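**Vocational English instruction** (also **job-linked English** or **work-context ESL**) is a form of adult language teaching in which the vocabulary, texts and speaking tasks are drawn from a particular trade or group of jobs. It is distinct from general adult ESL, which is organized around everyday needs such as shopping, housing and health, and from English for academic purposes, which prepares learners for college study. Courses are offered by adult schools, libraries, labor unions, employers and community colleges.

The term covers several arrangements. In some, language is taught before job training begins. In others, the two run side by side or are combined in one class. The Bandholm sequence, described below, is one published course design of the combined type.

## Terminology

Usage varies between providers. *Vocational English* normally refers to instruction for people entering or training for a trade. *Workplace English* is more often used for classes held at a job site for people already employed there. *Bridge course* describes a short class that brings learners to the language level required by a separate training program. Program catalogs sometimes use the three terms for the same course.

## Course design

### Needs analysis

Planning usually starts with a needs analysis, a survey of the language used in the target job. Typical sources include:

- written procedures, labels, forms and shift logs
- recordings or notes of spoken exchanges between workers and supervisors
- interviews with instructors in the trade
- certification exam outlines

The result is a list of language tasks, such as reporting a missing part, asking for an instruction to be repeated, or writing a short account of completed work. Tasks are ranked by how often they occur and by the result of getting them wrong. A rare task with safety consequences is generally placed early in the course.

### Vocabulary selection

Word lists are commonly divided into technical terms, used in only one trade; semi-technical terms, which have an ordinary meaning and a trade meaning (*board*, *case*, *slot*, *drive*, *seat*); and general verbs of handling and position (*loosen*, *slide*, *line up*, *underneath*). Semi-technical terms tend to cause more difficulty than technical ones, as learners already associate them with another sense. Many technical terms are borrowed between languages and need little teaching beyond pronunciation and spelling.

Phrasal verbs are treated separately in most course books. Forms such as *plug in*, *back out* and *shut off* are frequent in spoken instructions but are often replaced in written manuals by single verbs (*connect*, *reverse*, *disconnect*). Learners are therefore taught the spoken and written forms as pairs.

### Grammar

Grammar is ordered by function. Imperatives and prepositions of place are taught first, followed by sequence words, conditionals (*if the light stays off, check the cord*) and the past tense for reporting. The passive voice appears mainly in reading, where it is common in manuals and inspection forms.

## Teaching methods

### Combined instruction

In combined instruction, a language teacher and a trade instructor share a class. The degree of overlap is stated in the course plan and may range from a single joint session per week to full co-teaching. Under full co-teaching, both instructors are present for all hours, and each lesson has a language objective and a trade objective.

The main scheduling problem is cost, as two instructors are paid for the same hour. Some programs reduce this by limiting joint hours to practical sessions and teaching reading and writing separately.

### Object-based tasks

Physical objects are used to fix the meaning of nouns and position words. In a labeling task, learners match printed cards to parts. In an instruction relay, one learner reads or hears an instruction and passes it on to a second learner, who carries it out. An information-gap task gives two learners different halves of a procedure, which they must combine by asking questions.

Desktop computers are widely used in courses for electronics assembly and office equipment repair. Discarded units cost little, and the parts inside are large enough to be pointed to from across a bench.

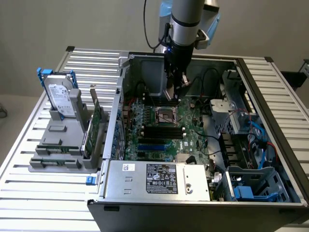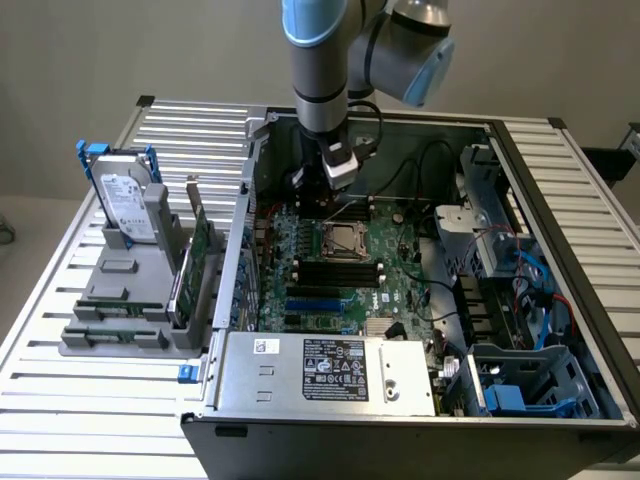

*Desktop computer lying on its side with the side panel removed and the motherboard exposed (two views).*

The same tasks are used with plumbing fittings, kitchen equipment, hand tools and medical supplies. Where objects are not available, photographs or exploded drawings are substituted, although position words (*behind*, *to the left of*) are harder to practice with flat material.

### Spoken repair

*Spoken repair* refers to the ways in which speakers deal with a failure to hear or understand. It includes asking for repetition, repeating an instruction back, and asking about one word only (*the left what?*). It is given more time in vocational courses than in general ESL courses. Background noise is sometimes played during practice so that requests for repetition are needed.

## Bandholm sequence

The Bandholm sequence is a modular course plan developed for adult schools. It consists of 23 modules, each built on one language task. It was first used at an adult learning center in Bralengate with groups entering electronics assembly, and was later adapted at Maihi for hotel and food service work.

Each module has the same order:

1. A listening stage, in which learners follow spoken instructions without speaking
2. A labeling stage, in which nouns and handling verbs are introduced in print
3. A relay stage, in which learners give and receive instructions in pairs
4. A record stage, in which a form or log entry is completed

The core word list contains 1,550 items. Of these, the general handling and position words are common to all versions of the sequence, and the technical and semi-technical words are replaced for each trade. The Maihi version keeps the grammar order unchanged but moves the modules on reporting faults toward the end and brings forward those on requests and complaints.

Class size in the original plan is limited to 35 learners where two instructors are present. Single-instructor groups are smaller – the plan leaves the number to the provider. A reduced version without the record stage was used at Beltmont for learners with limited reading skills. In that version, log entries are given orally and written down by the instructor.

## Assessment

Three types of assessment are in general use. *Placement* assessment assigns learners to a level, usually by means of a short interview and a reading task. *Progress* assessment is carried out within the course and is often based on task checklists. *Exit* assessment determines whether a learner is ready for employment or further training.

Task checklists record whether a learner completed a task, completed it with help, or did not complete it. Accuracy of grammar is marked only where an error changes the meaning of the message. General language tests are frequently required by funders in addition to checklists. The two can give different results for the same learner, particularly where strong trade knowledge makes up for limited language.

In the Bandholm sequence, a learner who does not complete two modules in a row is given a review session before moving on.

## Instructor preparation

Language teachers assigned to vocational courses are often unfamiliar with the trade concerned. Preparation generally includes observation of trade classes and a review of safety rules. Trade instructors, in turn, may receive training in sentence length, pacing, and the consistent use of one term for one object. Inconsistent naming – *cord*, *cable* and *lead* used for the same item within one lesson – is a commonly reported source of confusion.

## Limitations

Vocational English courses have been criticized for narrowness. Learners who leave the trade may find that part of their vocabulary is of little use elsewhere, and courses tied to a single employer may omit language needed to change jobs, ask about pay or raise a complaint. Some programs respond by adding general units on contracts, schedules and workplace rights.

A second limitation concerns mixed groups. Where learners in one class are aiming at different trades, object-based tasks must either be duplicated or reduced to shared vocabulary. Small providers often find that enrollment in any one trade is too low to support a separate class.

Materials also date quickly. Procedures, forms and equipment names change, and word lists that are not reviewed may contain terms no longer used on the job.

## See also

- Adult basic education
- English as a second language
- Needs analysis
- Task-based language teaching
- Workforce development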